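Milagros Mangubat has been building things in the shared workshop at Kilar for longer than most of the current members have had keys. When I asked her to talk about Gikano, her pair of hand-held grippers, she poured us both some coffee and warned me that she tends to go on a bit. I told her I had the whole morning.

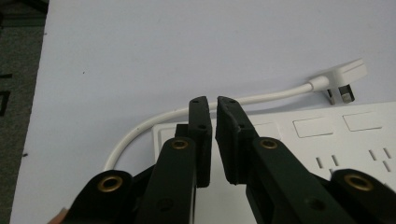
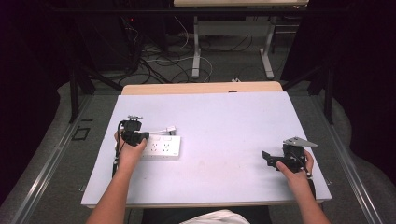
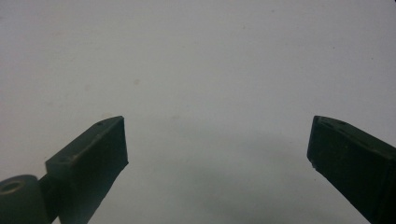
Gikano began at her kitchen table in March, with one gripper and a lot of filing. "I wanted something you could pick up and just use, like a pair of kitchen tongs," she told me, "and then of course I spent 60 evenings making it more complicated!" The idea is that a person does a chore with the grippers in hand, and the recordings are later used to teach an arm the same chore. One of the chores she keeps coming back to is the white power strip with its short cord and plug, worked on a pale board with a gripper in each hand. "A plug is stubborn," she said. "It has a right way around, and the cord has its own opinion about where it wants to lie."

The fingers are on their fourth design. The first ones were too soft and the second ones too slick, and she still keeps version 3 in a coffee can because she likes the shape. She is fond of the blunt, squared tips she uses now, even where an edge has a nick in it. "People ask me when I'm going to print fresh ones, and I say when these stop gripping. A little wear doesn't bother me – I'd worry more about a wobbly pivot."

The linkage took the most patience. A friend at Değirmenci, the small machine shop across town, let her use a drill press for an afternoon, and she came home with 32 little test pieces in a paper bag. Most of them were wrong in some way, but she laid them all out on the counter anyway and worked her way along the row with a cup of tea. "I learned more from that bag than from any drawing I ever made."

The arm itself is called Alia, and it is still waiting for a decent shoulder joint. Milagros would like it to turn a full 90 degrees without groaning, and she has a new bearing on order. In the meantime she is happy to keep practicing with both hands, a few tries before supper and a few more after. "My left hand is getting quite good," she said, and went to see if there was any coffee left.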